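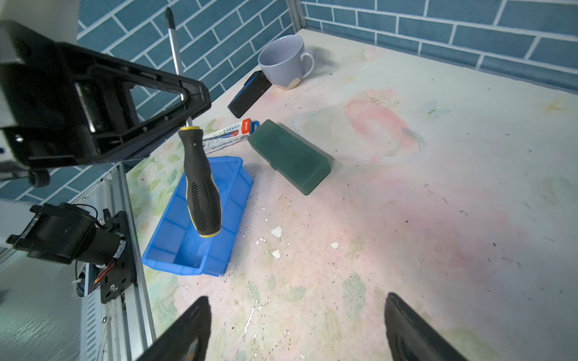 Echevarría, March

Sorting small items on a shared work surface
Student project report, Aurelio Salcedo

1. Purpose

The project looked at how small household items can be kept on one work surface without mixing tools with personal articles. The surface is the corner table in the Oleto workshop, set against blue tile with white grout.

2. Items

Four classes were defined: tools, trays and boxes, drinkware, and other small articles. The screwdriver belongs to the first class. Its assigned place is the blue plastic tray, an open bin divided into compartments. The green box with the hinged lid belongs to the second class, and the mug to the third. The mug has its place near the back wall, with the handle to the right so that it can be picked up with the right hand.

3. Method

Each item was given a code and entered in a Futitero spreadsheet with its class and its place on the table. The log was kept over 2 terms and holds 1,303 entries. An entry was made each time an item was put away or taken out. Items with no code were written down by name and sorted later. 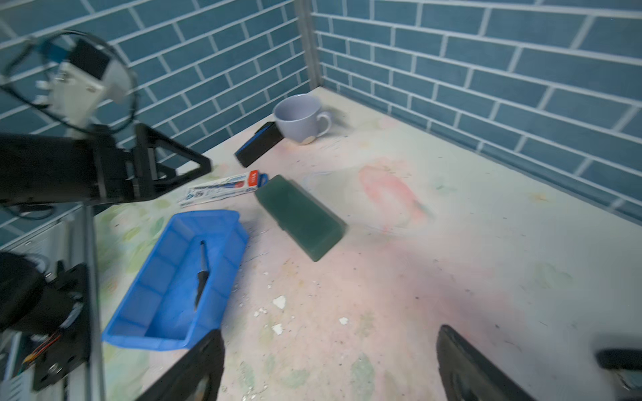

The back corner was the hardest zone to classify. Small articles tend to be set down against the mug, and the log then has to record them as a group - the Esside coding scheme has no field for this, so a note was added by hand. Of the entries in the other small articles class, 68 carry such a note.

4. Surface condition

The tabletop is pale, with faint washes of pink and green and a number of chipped white spots. Marker lines for the zones were tried on paper first and rejected. They were hard to tell apart from the existing color at arm's length. Zones are now given by distance from the corner post.

5. Remaining work

The codes for long tools need revision. A second tray would allow them to be stored apart from the short ones.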